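Mon 28 September

Bench notes, tidy-up chores, Gunvor Kristiansen

Good morning in the shop! I finally got to the small-parts task I've been talking about since May — put a loose thing into a compartment box, close the lid, latch it. It sounds like nothing. Any kid can do it while watching TV. I love it as a test because it's the kind of job we all put off, and every drawer at Viria could use it.

Set up on the white table. One divided plastic box with the lid open, one USB drive lying beside it. The drive is the mean part: small, flat, shiny, rounded edges, very little to pinch. Two black latches on the side of the box, to be left alone until the pick works.

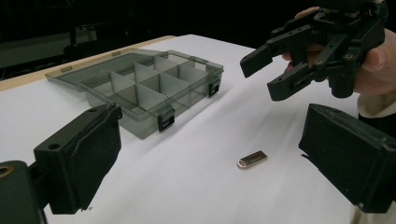
Can a machine put away the small stuff in a house yet? Some of it, on a good day and at a known table, but a mixed junk drawer is still out of reach.

Ran 41 tries before lunch and 31 ended with the drive in a compartment. I'm thrilled with that! Back in May we got 2. Most misses were the drive skating off when a fingertip came down a bit high. Five were my own fault, box too close to the drive.

Lid and latches next. Tangen thinks the latches will be the end of us, and I think they'll be fun. The Nimura notes say push near the hinge first — try that. Also need fresh pads, and somebody has my good tweezers.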